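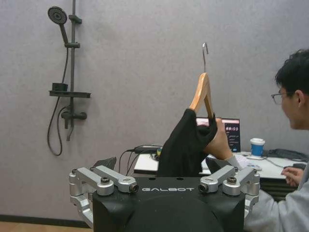 Home Catalog Projects Reports Contact

Low Brass Study Editions: Progress Report to the Gillitz Fund
4 min read

Period covered: the second grant period, ending in November.

The grant supports new performing editions of out-of-print study books for trombone, euphonium and tuba, with printed parts and a searchable online catalog. Work in this period went into engraving, proofreading and rights clearance.

Engraving. The Olla collection contains 139 studies in 3 volumes. Volumes 1 and 2 are fully engraved. Volume 3 is engraved up to the studies in tenor clef, which were held back until the clef changes could be checked against the older of the two source prints. The sources disagree on where the tenor clef begins in several studies, and the later print adds slurs that do not match the phrasing in the earlier one. The edition follows the earlier print and shows the added slurs as dotted lines.
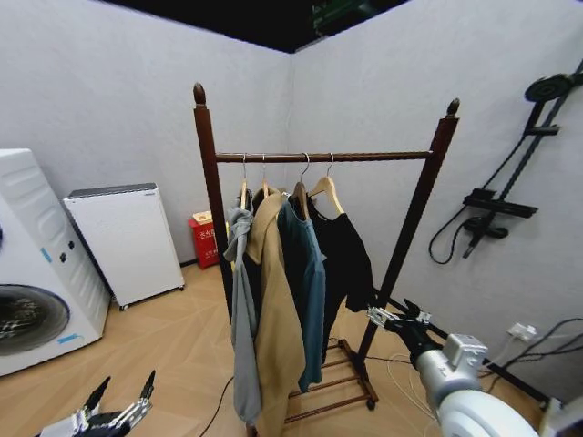

Submitted by Hrefna Egilsson, Egilsson Music Editions
12 shares | 3 comments

Proofreading. Each volume is read twice, once against the source and once from the music stand with an instrument. The second reading of Volume 1 found errors that the first had missed, mostly courtesy accidentals after a page turn and breath marks placed one note late. These are corrected in the files. Page turns in Volume 2 were laid out again so that no study longer than two pages turns in the middle of a phrase.

Rights. Volumes 1 and 2 are in the public domain in the territories where we plan to sell. The preface to Volume 3 was written later by another hand and is still under review. If clearance is refused we will print the studies with a new preface - the page count does not change.

Printing. Clalton has quoted for a first run of 3,000 copies across the set, saddle-stitched, on cream stock. A sample signature was returned because the staff lines printed too light. The second sample was acceptable.

Catalog. Records now carry key, range, clef and difficulty grade. Grading has been slow. Test readers were asked to place each study on a four-step scale, and their grades for the slow lyrical studies varied widely.
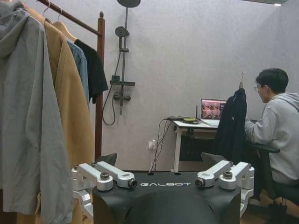 Leif Gunnlaugsson wrote that the scale should be split, with one grade for range and another for endurance, as a slow study in a low register can be easy to read and very hard to finish. We have adopted this for Volume 1 and will apply it to the others once the test readers have returned their sheets.

Budget. Engraving is within its line. Proofreading is over by a small amount, which we ask to cover from the unspent travel line. No other transfer is requested.

Next period: complete Volume 3, settle the preface, release Volume 1 to the printer and open the catalog to teachers for trial use.

Previous report Next report Back to Reports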